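Home | Reviews | Kitchen | Living | About
3 min read

Bekonora folding screen, one month in

I rent a studio where the bed is basically in the kitchen, so I finally caved and bought a room divider. I paid $129 for the Bekonora (the bigger Mottram one was way over my budget), and I'm mostly happy!

It came flat in one long box and weighs 20 pounds, so I got it up the stairs by myself with only one swear word. Hinges were already on – all I did was peel off the plastic and stand it up. The weave lets plenty of daylight through, which I love in the mornings and love a bit less when the streetlight comes on.

My gripes: it wobbles if you set it too straight, so keep a good bend in the end panels. And dust, oh my gosh, the dust. I go over it with the vacuum brush and then a dry paintbrush for the corners.

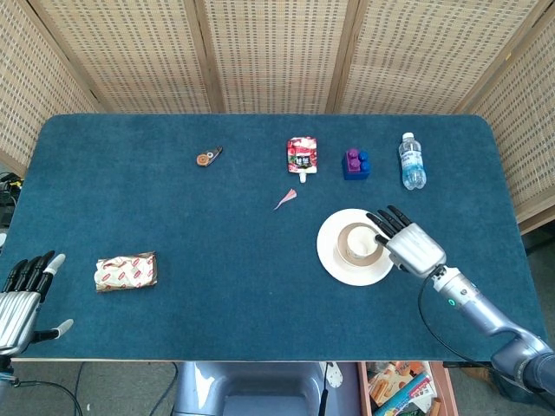

The care link on the box gave me a 404, so I emailed and got a nice reply from Shalini Mittal, who said no oils and no wet cloths. Good to know before I attacked it with furniture polish.

Would I buy it again? Yep, but I'd wait for a sale.

Comments (2)

Hajnalka Hegyi
Does it hold up with cats? Mine climb everything.

Norbert Gál
Had mine two years, one hinge screw keeps backing out. A dab of wood glue fixed it.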